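Section 2: Tabletop stand

1. Open the three legs fully and set the stand on a flat surface.
2. Loosen the knob under the arm, set the angle, then tighten it by hand.
3. Press the handle into the clip.

Caution: Do not let go until the clip grips the handle all the way around.

Placement is up to you, but keep the stand 20 cm or more from any speaker – closer than that, you may get feedback. The ring clip should sit at the middle of the handle, as on the purple glitter microphone, with the mesh head pointing up.

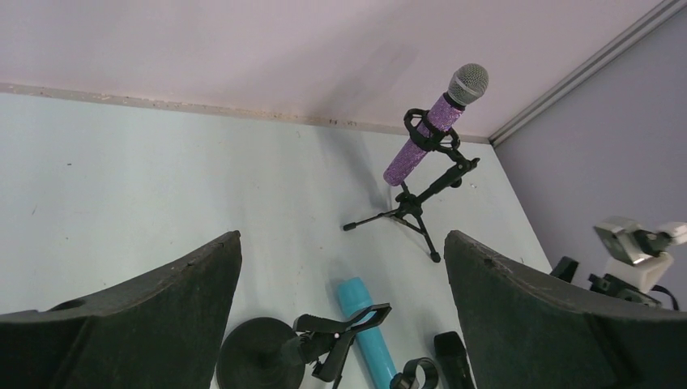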